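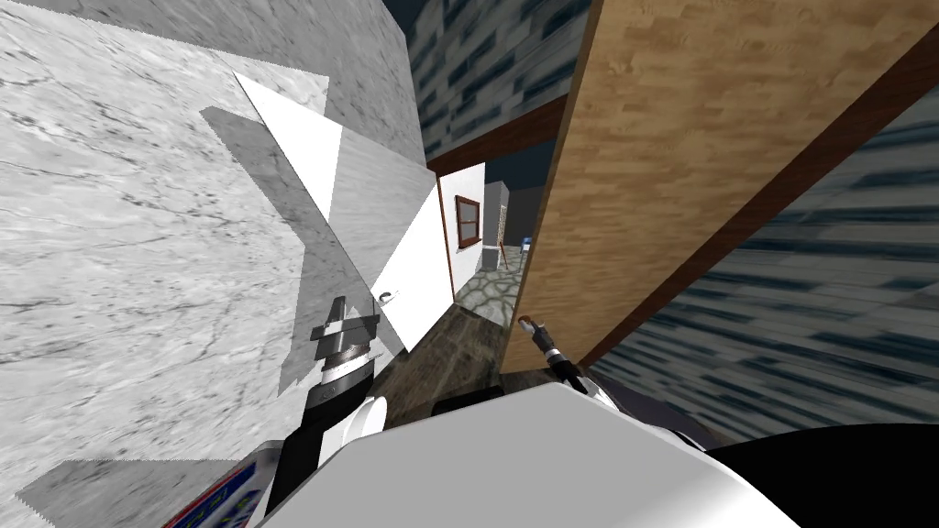

Trundthorpe simulation and planning group: minutes, 2023-08-04

Present: Wanting Li (chair), Anqi Shen (minutes), and a very welcome full turnout from the Fasero planner side.

1. Last time's minutes
Approved with one small fix: the timeout in the Pirnavetti bridge is 40 ms, and I had put it in seconds (sorry, everybody!).

2. Door approach planner
We spent a good long while on this one, and it was time well spent. The new planner got through 81 of the 100 seeded door starts on the nightly run, and most of the rest stopped at the same point, with the base too close to the jamb for the arm to find a path. Wanting would like the base pose and the arm goal solved together. Everyone liked the idea, though there was some friendly grumbling over how slow it might get. Agreed to try it on a branch and cap the search at 3000 samples for now.
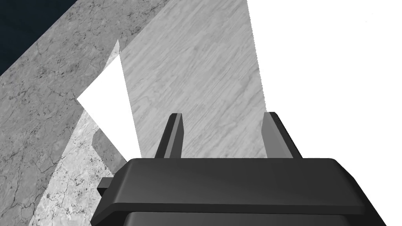
3. Wrist camera and segmentation
Plain white surfaces in the wrist view still give the depth filter trouble, and the wood grain textures are handled much better than they were in January. Anqi showed the new mask overlay, which loads in Groen without a restart, and there was real applause for that. We also talked over the grasp check, which at present looks only at finger width and so can't tell a good hold from a poor one. The proposal is to compare the mask between the fingers with the one from before closing. 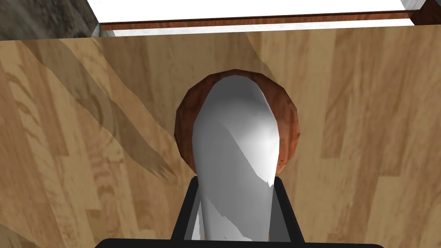
Wanting asked whether the check could also return a confidence value, so that the planner could decide for itself when to try again, and she would be happy with something quite crude to begin with. Agreed. Anqi will add the field and leave the threshold in the config file.

4. Replay tool
Stepping backward now keeps the head and wrist views in sync, which makes going through failed runs so much more pleasant. There are 22 open tickets left, mostly labels and shortcuts, and we'll share them out by email.
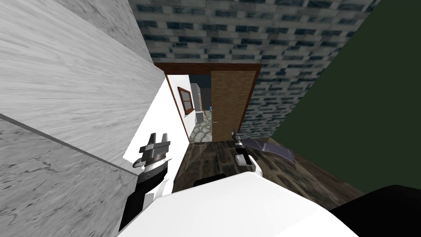
Head view in the simulator, both grippers facing the doorway.

5. Actions
Wanting: joint base and arm branch, with the sample cap.
Anqi: confidence field, and a short note on the mask overlay.
Fasero side: list of the failed door seeds, in the shared folder.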